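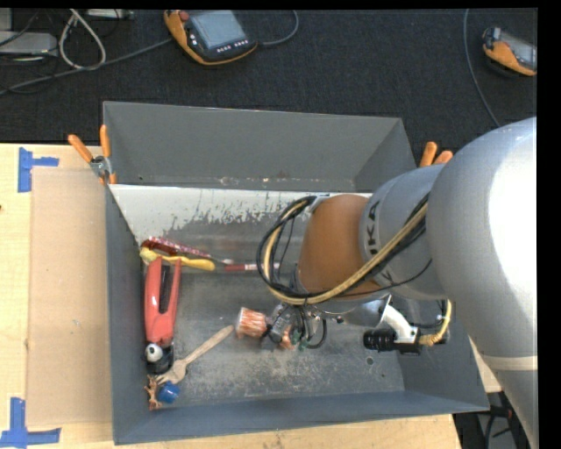
Figure 7. Metal bin on the worktable, small items along the left side.

7. Sorting the metal bin

The gray metal bin takes any small item that has no drawer of its own. Empty it when the floor can no longer be seen, or at the end of August, whichever comes first.

Before you start

You will need a soft cloth, a dry brush, three trays and a pair of light work gloves. Set the bin on the wooden tabletop with clear space on the left for the trays.

CAUTION: The pale surface on the inside of the bin flakes. Wear gloves when wiping the walls and do not scrape at the ragged patches.

Steps

1. Take out the utensils first. The wooden fork and the yellow spoon-like piece go in tray A, handles all facing the same way.

2. Lift long, thin items by the middle. The red stick with white bands and the red and pink patterned handle can slide under other things, so check beneath them for smaller pieces before moving on.

3. Place tools in tray B. Anything with two arms, such as the coral-red piece at the left wall, is laid flat on its side. Do not force the arms together.

4. Put toys and figurines in tray C. Set branching or uneven figurines down last, on top of a folded cloth.

5. Collect caps and other loose bits, such as the small blue one near the fork. If you can't match a cap to anything in the trays, bag it and write 948 on the label (unmatched parts).

6. Brush the floor of the bin toward the near wall, then wipe it with the cloth. Keep the small round hole free of lint.

7. Return the items in the order C, B, A, so that the utensils end up on top.

NOTE: Scratches and speckles on the floor are normal wear and do not need to be reported. A new dent or a sharp rim does — tell Paloma Hutchins and quote bin number 1842.

NOTE: Wooden utensils should be wiped with a barely damp cloth and left to dry in the open tray. Do not soak them.

Replacement trays are listed under Gralero, part 747. Older Wevmont trays also fit on the shelf, but their labels are a different colour and the lids are not interchangeable.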